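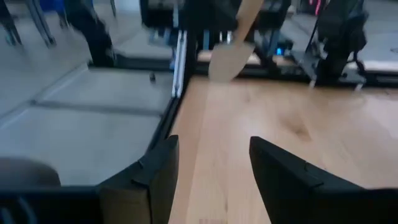
About Toltden

Toltden is an evening and daytime school for adults who want to learn a language and have been let down by the usual ways of doing it. We teach Spanish, Portuguese and Italian. We do not teach anything else, and when people ring to ask whether we could put on a bit of Japanese, we give them the number of another school.

We should say early on that we are wary of most of what gets promised in our line of work. You will have seen the adverts. Fluent by the summer, ten minutes a day, learn the way a child learns. A child learns by being talked to all day for years by people who love it and bring it food. If you can arrange that, we would tell you to save your money.

How we teach

Classes have up to 10 people in them. We have been told more than once that we could fit in more, and we could, but then each person would speak for a few minutes and spend the rest of the time listening to other beginners get the past tense wrong.

A course runs for 29 weeks, with breaks when most people would be away anyway. You come twice a week, 2 hours each time. There is homework and it is marked. People who skip it tend to fall behind, and we will tell you so in plain words, usually before you have asked.

We use a course book. This surprises some visitors, who expect us to have done away with books. The one we use for Spanish is the Carretero course, which is dull to look at and has rather too many dialogues set in post offices. We have tried four others. They had better photographs and the students learned less from them, as far as we could tell from their written work, so back we went.

About phone apps: use one if you like it. Some of our students do their words on the bus and it seems to do them no harm. We have yet to meet anyone who arrived able to hold a conversation on the strength of an app alone, though we would be glad to be shown wrong.

Levels and tests

Before you join we ask you to sit a short placement test and have a chat with a teacher. The test is not very clever. It is good at telling a beginner from a non-beginner and poor at nearly everything in between, so we give more weight to the chat. If you end up in the wrong group you can move in the first few weeks without paying again.

We do not hand out certificates of our own. A piece of paper with our name on it would be worth nothing to an employer. If you need a recognised exam, we will help you get ready for one and tell you if we think you are entering too soon.

Where we are

The school began in one room above a shoe shop and moved to Hitance House when the stairs became a problem for too many people. There is a lift now, and step-free access from the car park side. The front door sticks in December -- push hard. The Plostari rooms on the first floor are ours too and are used mainly for the daytime groups.

Our library has 903 books, most of them novels, with a good shelf of cookery and a poor one of poetry. Students may borrow without charge. Please bring them back.

What we can't say

We are sometimes asked for our success rate. Other schools print one. We have looked at how such figures are usually put together, and they tend to leave out everyone who stopped coming, so we have not made one up for ourselves. Some of our students now get by well abroad. Some can read a newspaper but freeze on the telephone. A fair number stop after the first course, and a few of those come back years later and start again from the beginning.

If you are unsure, sit in on a class first. It costs nothing and you don't need to book -- ask at the desk before 6.30 in the evening and they will send you up to whichever room is running.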